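Skalluvex presenta Kubo, su nueva línea de fundas para móvil en negro mate

Noviembre. ¡Ya están listas! Skalluvex lanza este mes Kubo, una colección de fundas lisas y sin logotipos a la vista, pensada para quienes prefieren un teléfono discreto. La línea arranca con 5 modelos y llegará a 488 puntos de venta, entre ellos las tiendas Futach.

El equipo de diseño ha dedicado muchas horas a la zona de la cámara: un reborde redondeado y ligeramente elevado, con tres aberturas circulares de distinto tamaño y una ranura ovalada junto a la mayor.

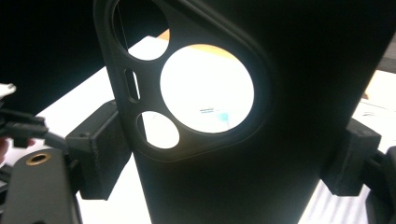

Yakubu Ekwueme comenta que lleva semanas usando la suya y que lo que más le gusta es el acabado, aunque habría agradecido también una versión en gris.

Las fundas Kubo se venden sueltas o en paquetes de 3.

Contacto de prensa: Skalluvex, departamento de comunicación, extensión 1353.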